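Notebook — rack handling, simulated cell
Last updated: 2018-12-03

Good day today. The generator ran right through the night without falling over once, and I came in to 408 finished episodes! That beats everything we managed in the whole of the first week. I've only skimmed them, but the spread of starting poses is much wider than I'd hoped for.

Changes since the last entry:

- Rack yaw is now drawn fresh for every episode. Before, it was drawn once per batch, so the learner saw long runs of nearly the same angle and (no surprise) got very good at that angle.
- Light position moves too. I let it go bright enough to wash out part of the grid, which Renji Kamata asked for after the Gerlach trials.
- Wrist view and room view are both saved at every step, with joint angles and the gripper command alongside.

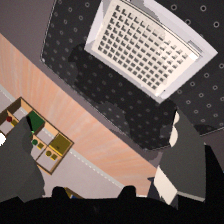
I had been tempted to clear the background out of the wrist view and train on the rack alone. Glad I didn't. The colored blocks and the wood give the network plenty of chances to latch onto the wrong thing, and I'd much rather find that out now than on the real bench in March. So the clutter stays, and next I want to shuffle it between episodes as well.

Labels: keeping it simple. Each episode gets a start pose, a target pose and a pass/fail from the simulator's own contact check. I threw out 44 where the rack ended up inside the mat by a hair. Those all came from the same bad collision margin, fixed in the config now (the old value is commented out, please leave it there until I've rerun the batch).

Renji wants scripted demos mixed with hand-steered ones. I tried steering for an hour before lunch and it's a lot of fun — also slow, and my paths wander all over the place. That may be just what we need, though! The scripted paths are so tidy that the policy never sees how to get back from a small miss.
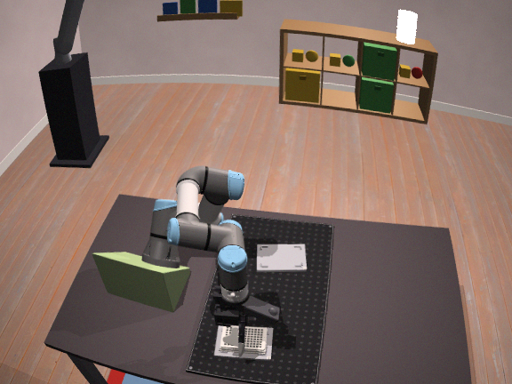
Storage is the next headache. At full resolution we fill the Mernuton drive well before we reach 3,000 episodes, so I'm dropping the room view to every fifth step and keeping the wrist view whole. If the learner complains we can render the missing steps again from the saved states. That's the beauty of doing this in sim, and I keep forgetting we can do it.

First training run goes on the Sternix box tonight with whatever passes the filter. I don't expect much from so few episodes, but I badly want to see the loss curve move.

To do:
- rerun the batch with the new margin
- shuffle the blocks
- more than 1,000 scripted episodes before we compare against the steered set
- ask Renji which seed he used for Gerlach

Recent entries
Collision margins, first pass
Camera placement for the wrist view
Carard gripper model: finger friction
Episode file layout

Contact: Renji Kamata | © 2018 Carard workshop notes | Back to top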